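Cirillo Shoes, Mukow
Home | Gallery | Boxes and Packing

Boxes and packing

My name is Raffaele Russo and I look after the boxes in our small shop. Many customers throw the box away, but I think a good box has its own colour and character, so in September I started this page.
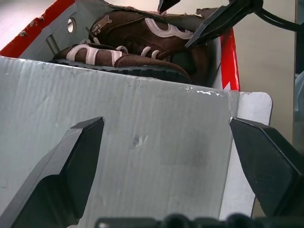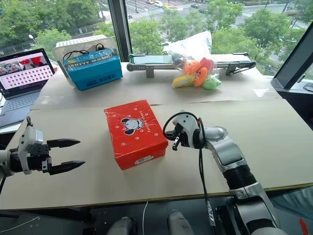 Page last changed: September, 4:40 pm

First picture: brown suede shoes with a pink stripe and white laces, lying in their box. The inside is grey and the cardboard is a little torn at the top.

Second picture: a red box on the table, with a cartoon dog and small white paw prints on the lid. My daughter likes this one very much.

If you keep old shoeboxes at home, please write to me at the shop. I am still looking for one from Turunov.

Back to Gallery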